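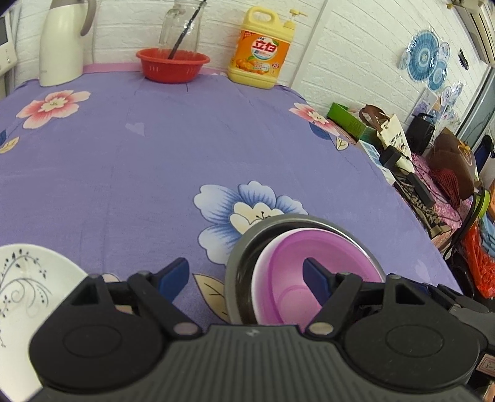 # The Purple Tablecloth

The pink bowl sat inside the steel one, and I had to take it out slowly. Slowly was the word Mariann Sárközi had written in the instructions, two times on the same page. I put one blue pad against the inner wall of the bowl and waited before I closed the fingers.

"Why do you wait?" my aunt asked. She was standing behind me with her coat on.

"I am thinking."

"About a bowl?"

I closed the fingers, lifted the bowl and set it on one of the printed flowers. Then I pressed the button with my thumb, and the episode was finished. It got the number 3178. The numbers did not start with me. They belonged to everybody who worked for Inent, in all the kitchens, and I only received the next free one. Sometimes I did six bowls one after another and my numbers jumped, and I understood that in some other town another person was also clearing a table.

My aunt had given me her table for the week. She had not given me her opinion yet, but I knew it was coming. She moved the kettle a little to the back, looked at it, and went out to buy fish.

The work was easy to explain and hard to do well. A machine somewhere had to learn to put dishes in order, and it would learn from my hands. So my hands had to be good. In the first days I was too quick. I was clearing a table as I had cleared it all my life, with small pushes and corrections that I did not notice myself. Mariann noticed all of them. She sent me a list every evening.

*Episode 399 of your older set: you touch the plate, let go, and touch it again. Which one is the lesson?*

I read that line many times. I did not know which one was the lesson. When I wrote this to her, she answered that it was a fair reply, and that I should record it again.

She never wrote anything about herself. I knew that she had been at Skadgate before, on the project with the laundry, because her old address was still under her messages. I knew that she worked late. I imagined her in a room with no dishes in it at all, watching my aunt's plates go from one side to the other.

On Thursday she called me for the first time. Her voice was younger than her sentences.

"Your tablecloth," she said.

"Should I take it off?"

"No, please leave it. Everyone else gives me white tables. Yours has flowers, and folds, and the bowls stand on them. The model from Prusano cannot find the edge of a bowl on a flower. I want a lot of this."

"My aunt will be pleased," I said, and then I thought that she would probably not be.

"Today you will use both hands," said Mariann. "The left one first, over the big plate. The right one comes from the side. Please do not hurry the right one. You are always hurrying it."

I had never thought of my right hand as a hurrying one. But after she had hung up I watched it, and it was so.

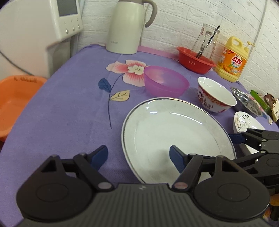 ## Both Hands

With two grippers a table becomes smaller. I held the left one over the near edge of the big plate and brought in the right one from the side, and for a while I only practiced having them both there. The bowl with the painted children was standing behind, next to the pink one. It had been on this table at every New Year of my childhood. I used to turn it around until the child I liked best was looking at me.

I did not want to pick it up with a machine.

My aunt came in with the fish and saw that I was not moving.

"Is it broken?"

"No. I am afraid for the bowl."

She put the fish in the sink and dried her hands, and then she came and took the bowl from the table herself. She did it with two hands, one on each side, with the fingers low. She lifted it, and held it a moment longer than was necessary, and set it down in the same place.

"So," she said. "That is how your grandmother did it. She had 8 of them, and she was shouting at us if we took them by the rim."

"Can you do it again?"

She did it again. I looked at her elbows, which stayed close to her body, and at the small pause before the lifting. Then I tried with the grippers. I came from both sides, low. I paused. The bowl went up quite straight, and I could hear that my aunt was not breathing.

In the evening the list from Mariann had 3 lines. The first two were about the steel dish. The third said:

*The painted bowl is very good. There is a pause before you lift. Where did you learn this? Please keep it.*

I read it aloud in the kitchen, translating as I went. My aunt was cutting ginger and did not turn around.

"Tell her the fingers must be lower," she said.

I wrote it down and sent it.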